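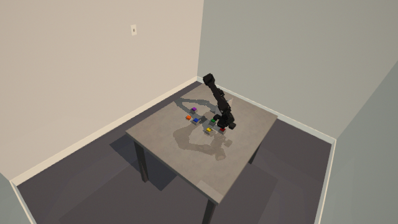 Kann ein Roboterarm daheim schon aufräumen? Einzelne, gut vorbereitete Handgriffe schafft er, einen ganzen Haushalt noch lange nicht.

Fangt deshalb bitte klein an, am besten in der Simulation, so wie wir bei Sidow auch! Gebt jedem Teil einen festen Platz und lasst den Arm zunächst nur eines davon anfahren, ganz gemütlich.
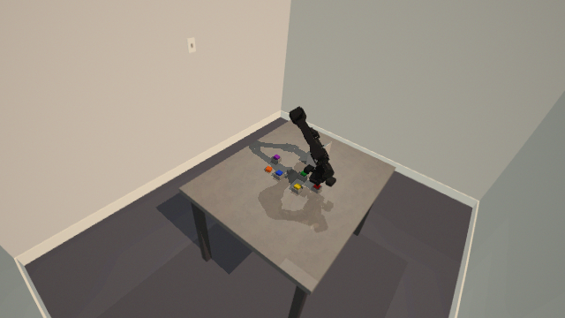

Wenn das 17-mal hintereinander klappt, verschiebt ihr das Teil ein kleines Stück und startet von vorn (ja, das zieht sich). Erst danach kommt die Sockenschublade dran.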